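Jusberg supplies refurbished desktop towers to schools, training centres and small offices. Cases are worked on lying flat, side panel off.

## Hard drives

Each 3.5-inch drive is carried on blue rails. Replacement drives are supplied with rails fitted.

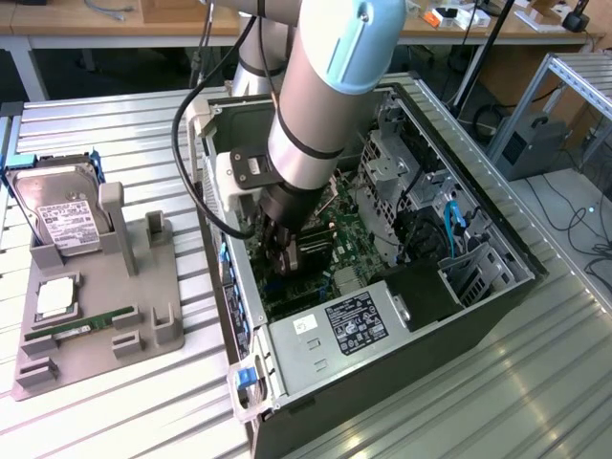 ## Board and graphics

The workstation board takes a full-length graphics card and has memory slots on both sides of the processor socket. Processors are ordered separately - please state the board model.

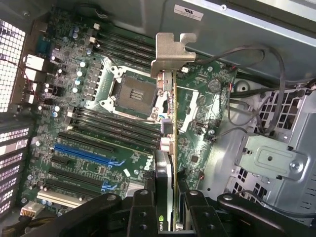 *Dell workstation board with NVIDIA card, processor socket empty.*

Orders of 11 units or more are handled by Radwa Benkirane at our Godport office. Metal parts inside the chassis are inspected for damage,
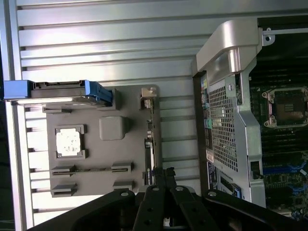

and any bent bracket or broken latch is replaced before dispatch. Spare latches may be bought in packs of 100.

## Memory

Modules are sold in pairs. Customers should confirm which slots are free before ordering.

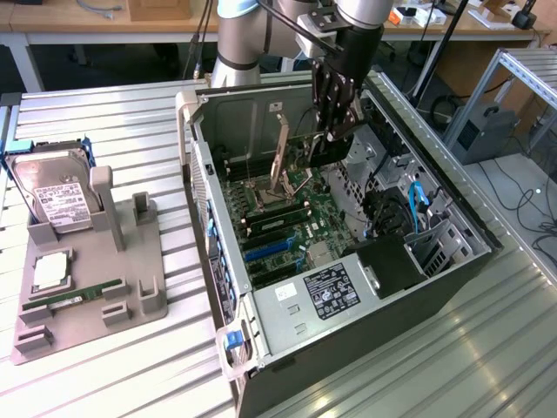 ## Guarantee

All towers carry a guarantee of 2 years. Prices valid from 5/5/24.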